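4.2 Tenue des téléphones durcis en usage quotidien
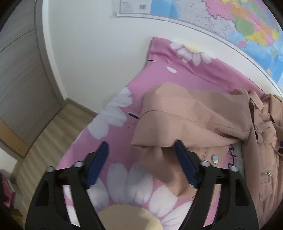 Le protocole de terrain reprend celui de la section 3, avec deux changements : durée plus longue, et pas de consigne sur la manière de porter l'appareil. Chaque participant recevait un téléphone durci (Fekdale ou Uner, tirage au sort) et le gardait comme téléphone principal. On voulait des usages ordinaires, pas du chantier. Or l'ordinaire est surtout textile : poche, sac, lit. Un manteau vieux rose étalé sur un couvre-lit à fleurs, comme en figure 3, c'est déjà deux tissus différents, donc deux comportements au glissement et deux sources possibles de peluches dans le port de charge. Les fiches constructeur n'en disent rien, elles parlent de béton et d'eau.

Effectif de départ : 50 participants. Retenus pour l'analyse : 41. Les autres ont soit remis leur carte SIM dans l'ancien téléphone, soit rendu un journal inexploitable. Taux d'abandon plus fort chez les porteurs du Uner, l'épaisseur revient souvent dans les commentaires libres. Nous n'avons pas corrigé ce biais, à garder en tête pour la suite.

Figure 3. Manteau posé sur un couvre-lit à fleurs.

Chutes. Déclarées par journal, recoupées avec l'accéléromètre quand l'enregistrement était complet. Les deux sources concordent mal pour les chutes basses (canapé, siège de voiture), que les participants oublient de noter. Pour les chutes sur sol dur, bon accord. Aucun écran fendu sur le Fekdale, 4 sur le Uner, tous avec impact dans un angle. L'explication par le rebord trop court nous parait plausible mais les effectifs sont faibles et nous n'irons pas plus loin ici.

Port de charge. Résultat moins attendu. Le cache en caoutchouc du Fekdale est resté ouvert chez une bonne partie des participants dès les premières semaines - trop raide, disent-ils, ou ongle cassé. Encrassement visible au démontage, nettement plus que sur le Uner, qui n'a pas de cache. Une protection que l'on n'utilise pas protège mal, et le logement du cache retient en plus les fibres. Le classement inverse de celui qu'on tirerait des seuls essais en chambre à poussière (voir Ruppert, annexe B pour les conditions du banc).

Autonomie. Mesures faites avec l'application Brultutska, version de juin, même réglages pour tous. Pas de différence significative entre les deux modèles une fois retirés les appareils dont le GPS tournait en continu. Le dépouillement des journaux a été fait par Joana Ramalho, sans connaitre le modèle attribué ; le second codage ne porte que sur les commentaires libres.

Reste la question des gants, traitée en 4.3 avec les données d'hiver.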